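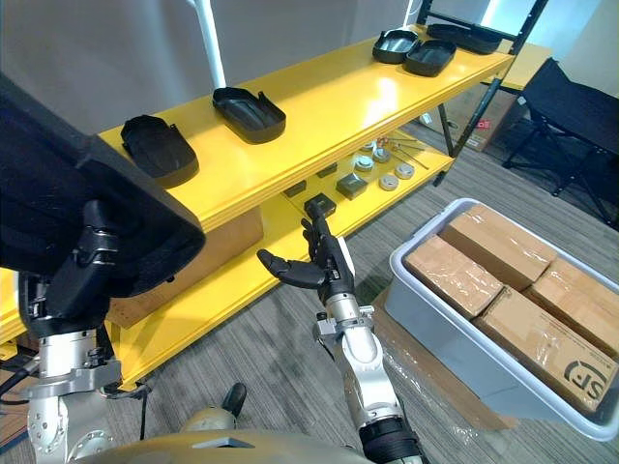 Grain storage and drying charges: changes for the coming season

Members of the Grumine Growers' Cooperative are advised that the schedule of storage and drying charges has been revised following the annual review completed in March 2021. The new schedule applies to all corn, soybeans and soft wheat delivered to the elevators at Grumine and Wusier. Contracts signed under the previous schedule will be honored on their original terms until the grain is shipped or the contract is closed.

The principal change concerns drying. Until now, corn arriving above the base moisture level was charged at a single flat rate per bushel. The board has approved a sliding scale, under which the charge rises with each point of moisture removed. Members who allow corn to dry further in the field will pay less than before. Those who harvest early, when fuel use at the dryers is heaviest, will pay more. Shrink will be calculated as it was last year, and the table remains posted at both scale houses.

Free storage will continue for the first 20 days after delivery. After that date, a daily charge will apply to grain that has been neither sold nor placed under a deferred price agreement. Several members asked that the free period be extended for soybeans. The board considered the request but was unable to grant it while space at Wusier remains limited - the older bins there will be out of service for floor repairs until the end of June.

Deliveries of fewer than 600 bushels will no longer carry a separate handling fee. The fee had been in place for many years and fell mostly on smaller farms and on final loads at the end of harvest. Split loads will still be weighed and graded separately, and the names of all parties with a share in the load must be given to the scale operator before the truck is emptied.

Settlement statements will also look different. The cooperative has moved its grain accounting to the Platonik system, and each statement will now list moisture, test weight, foreign material and any discounts on one line per load. At the time of the changeover, 2,060 open scale tickets were on file, of which 1,321 had been matched to a contract. The remaining tickets are being checked by office staff. Members who hold unpriced grain should compare their own tickets with the most recent statement and report any difference in writing.

Questions about deferred price agreements should be directed to Oľga Beneš, grain accounts manager, at the Grumine office. Members wishing to assign part of a delivery to a landlord, or to change the name on an existing account, must complete a new division of proceeds form. Forms signed in previous years do not carry over to the new system.

The Öberg Road entrance at Wusier will be used for inbound trucks only during wheat harvest. Outbound trucks should leave by the south gate. Extended receiving hours will be posted at both locations once harvest begins, and may be shortened without notice in wet weather.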